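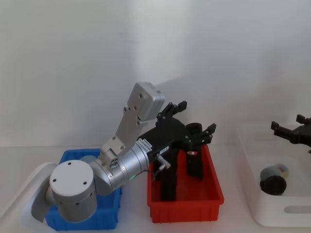
My own interest in the Plutgate wind plan started with the bill credit. The utility was offering every household within sight of the turbines a small monthly discount, and I wanted to know whether people who were cool on the project warmed up once they heard about it. We mailed the survey to 2271 addresses and I read the open comments myself, all of them, over a couple of very long weekends (my coffee budget has not recovered!). The coding scheme I ended up with is dead simple, and the easiest way to picture it is three bins standing in a row: blue for people who bring up the credit as a good thing, red for people who bring it up as a bribe, and the big white one on the end for everybody who doesn't mention it at all. I'll use those colors for the rest of the section, so please bear with me.

The white bin filled up fast. I had gone in expecting a fight between blue and red, and what I got was page after page on truck traffic, the access road past the school, and whether the county would fix the bridge before the heavy loads came through. Kátia Tavares coded a second copy of the comments without seeing mine. We disagreed most on short answers like "money talks," which she put in red and I had left in white. We talked those through and mostly went with her reading, since she grew up out that way and I didn't.

One thing I should own up to is timing. The utility changed the wording of its offer on 12th July, right when our reminder postcards were landing, so some folks were answering about a "credit" and others about a "community benefit payment." I can't fully pull those two groups apart. I did compare early and late replies, and the late ones lean a little more red, but late repliers are an odd bunch in most mail surveys and I wouldn't hang much on it.

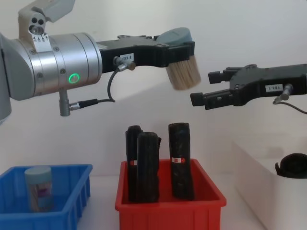 Figure 4. Left arm, with the green status light on the silver wrist housing, and the black gripper.

What about distance? The Olliven side of the ridge is closer to the turbines and the Insaurralde side gets the better view of them, and I'd assumed closeness would matter more. It didn't show up that way. People on the Insaurralde side wrote longer comments, crankier ones too, and they were the ones who asked over and over why the discount stopped at the county line. If you can see the blades from your kitchen you feel involved, whatever the map says. Illia Hutsuliak suggested I check this against house age and against who rents and who owns. Renters hardly mention the credit, and I suspect that's down to the landlord paying the electric bill in a lot of those places. We didn't ask, and I wish we had.

I also called back 42 people who had said yes to a follow-up. The calls were meant to be short and hardly any of them were. Several people had no idea the credit would come off the delivery charge and leave the supply charge alone, and once I explained it, a few cooled off on the spot. 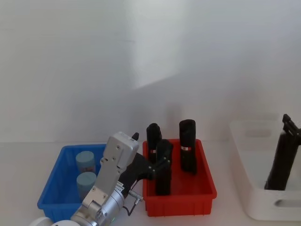

4.1 What the credit does to the vote

The town ballot question gives us a rougher check on all this. I only have totals by precinct, so I'm matching neighborhoods to comments and can't say how any one person voted. Precincts with more blue comments did vote yes more often. The red ones were all over the place, and Pilar Jara and I go through them one at a time in the appendix.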